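The arm still drops things, so most of this month has gone on the grip. I had it picking up wooden blocks in August and thought I was nearly done. Then I tried a hat, and it pushed the hat across the table and closed on nothing.

I have been building at the shared workshop on Pronach, on the long table, usually on Sunday when I can spread out.
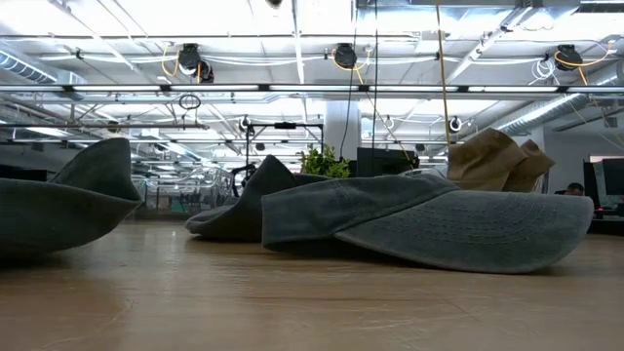 Posted by Rahel Strebel in Workshop, Prelov arm

Hats are a good test for a soft gripper. The brim is stiff, the crown gives way, and they never land the same way twice. I use four: two dark grey ones, a washed grey baseball cap and a tan one that crumples. The washed grey cap is the one I trust, as the stitched brim gives the fingers something to hold. The tan one folds in on itself and the arm comes at it from the wrong side.

The first fingers were printed in one piece and far too hard. Bushra Sial suggested casting the tips in silicone, so I made a mould from an old bottle cap and poured two sets. The second set came out without bubbles. They bolt on with the same screws as before, which saved me redrawing the wrist.

I also slowed the closing speed. It was set to 300 in the config file and is now 100. That made more difference than the silicone. At 300 the fingers knocked the brim away before they had shut.

The wrist servo still buzzes when the arm is stretched right out. I have moved the supply cable so it no longer pulls on the elbow, and the buzz is quieter but has not gone. Szabó have a stronger servo in the same size, and I will order one if a new bracket doesn't cure it.

Next job is the bracket, then the floppy hat again. Drawings for the finger mould are in the Pondeo folder, under tips, version two.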